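4.2 What people told us about their doors

I went into this part of the study expecting to write about floor area. Every housing paper I read in grad school leaned on floor area, and our intake form had a whole page for it. Then the diaries started coming back from Polavgate and they were full of doors. Doors that banged, doors people kept open with a shoe, doors they'd taken off and stored under the bed. I had one line on the form for doors (how many, interior) and I regretted it by the second week.

So, a quick recap of the numbers. We had 648 households in the diary sample, and between them they sent in 2,330 usable entries. An entry could be anything from two words to three pages. Ezequiel Ventura and I each read all of them, separately, and then sat down to argue about codes. We ended up with 13 codes for complaints about a room's layout, and the one we labeled "door in the way" swallowed a lot of entries that I had first filed under storage or noise. Ezequiel had them right from the start and I'd like that on the record.

The storage overlap is easy to explain. If a door opens into a bedroom, there's a patch of floor you can't put anything on, and people feel that patch as missing closet space. One woman in the Khalaf building wrote that she paid rent on "a slice of pie I can't use," and I've been quoting her at every talk since. Her bedroom was not small for the building. Her dresser just couldn't go on the one wall long enough to take it, and so it lived in the hallway, where it caused a second set of entries from her son.

Noise was messier. We had assumed that people wrote about noise when walls were thin, and some did. But a good number of the noise entries were about whether a door got closed at all. In the Zilar units, where the bedroom opens straight off the living area, people described a kind of nightly bargaining – closed for sleep, open for air, half open for the cat. I didn't code the cats. I wish I had!

We followed up with 36 households in September and asked them to walk us through a normal evening, room by room, starting when the first person got home. This was Ezequiel's idea and it worked much better than my original interview guide, which asked people to rate their rooms from one to five. People don't rate their rooms. They tell you that the light switch ended up behind the door and they've been reaching around it in the dark for years, and then they get up and show you.

The switch thing came up often enough that I went back to the plans we had from Trisano to see if I could find a pattern. I couldn't find a clean one. Switches behind doors showed up in old layouts and new ones, and the plans didn't always match what people had in front of them, especially where somebody had rehung a door to swing the other way. We treat the household's account as the correct one wherever the two disagree, and Section 3 has the details on how we logged those cases.
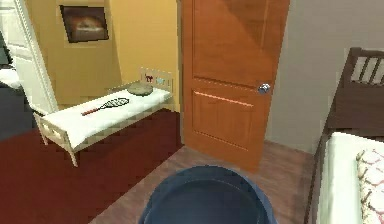 Figure 3. Interior door standing open in a bedroom.

Swing direction is where I'd push back on the older layout guides I learned from, at least a little. They treat an open door as a doorway, a gap you walk through, and they draw it as a thin arc that takes up no room. The people in our diaries live with it as a piece of furniture. Look at how much of the middle of the bedroom in Figure 3 goes to one paneled door, standing at an angle with its bottom edge almost down on the planks. You couldn't put a chair there, and you'd be steering around that round knob with a laundry basket on your hip. Several people used almost those words about their own bedrooms, and a couple of them mentioned bruises.

What I can't tell you is how much of this would go away with sliding doors. Too few of our households had them, and the ones who did mostly wrote about the tracks. Ezequiel thinks the complaints would simply move over to privacy and sound, and he may well be right, given what the Zilar entries look like. We pick that up again in 4.3, along with the hallway dressers.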